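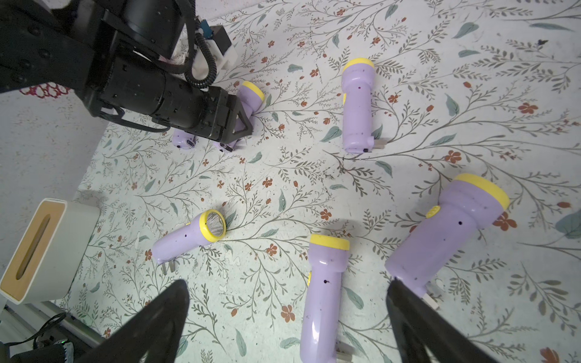
*Figure 1. Six purple torches and the gripper, tabletop level.*

# Pacing in the 2000 m indoor rowing test: even start against fast start

## 1. Background

The 2000 m test on a rowing machine is the usual fitness measure at Marnska Rowing Club, where the work for this project was done. Club rowers tend to start well above the pace they can hold, slow down through the middle and speed up again near the finish. The coaches' printed advice is to row the first quarter at target pace. The project compared the two approaches in the same rowers on the same machine.

The question was narrow: does a controlled start change the finishing time, and does it change how hard the test feels? Technique, diet and training history were outside its scope.

## 2. Method

Eleven rowers took part. All had completed at least one full test in the current season, so no one was learning the distance. Each rowed 2 tests, one with a free start and one with a controlled start. The order was decided by drawing slips, and both tests for any one rower were held at the same time of day.

All tests used a single Nanesa machine in the upstairs room at Gouveia Hall. The damper setting was fixed before the first test and left alone. Rowers did their own normal warm-up, wrote it down, and repeated it before the second test.

In the controlled test, the rower was given a target pace taken from their most recent club result and asked to stay on it until the end of the first quarter. After that they could row as they liked. In the free test no pace was given. The display was visible in both conditions, as it would be in a club test. Music was not allowed.

Pace was logged stroke by stroke in Sivodlow and exported as plain text. The first stroke of each file was removed, as the flywheel starts from rest and the recorded pace has no useful meaning. After each test the rower marked perceived effort on a paper scale for each quarter.

## 3. Results

In the free tests, the first quarter was the fastest for most rowers and the third was the slowest. The controlled tests were flatter. The third quarter was still the slowest in general, but the drop from the first was smaller. 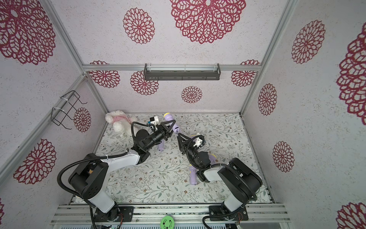 Finishing times did not separate clearly. More rowers were quicker with the controlled start than without it, but the differences were small compared with the normal change between a rower's own club results. No claim of a faster time is made on this data.

Perceived effort gave a more consistent picture. The second and third quarters were marked lower after a controlled start. The final quarter was marked the same or slightly higher, which fits with a stronger finish in the pace data.

Two rowers did not keep to the target in the controlled test and went out faster than asked. Their results were kept in the tables and marked with a dagger. Leaving them out does not alter the pattern above.

## 4. Limits

- The group was small and came from a single club.
- Rowers knew which condition they were in.
- Target pace was based on an older result, and for rowers who had improved since then it was probably too easy.
- Room temperature was not recorded. The upstairs windows were opened for some tests and closed for others.

## 5. Further work

Target pace should be set from a short test in the same week. A third condition, with the display covered, would show how far rowers depend on the numbers in front of them. The export files and the script used to split them into quarters are in the project folder, along with blank copies of the effort scale.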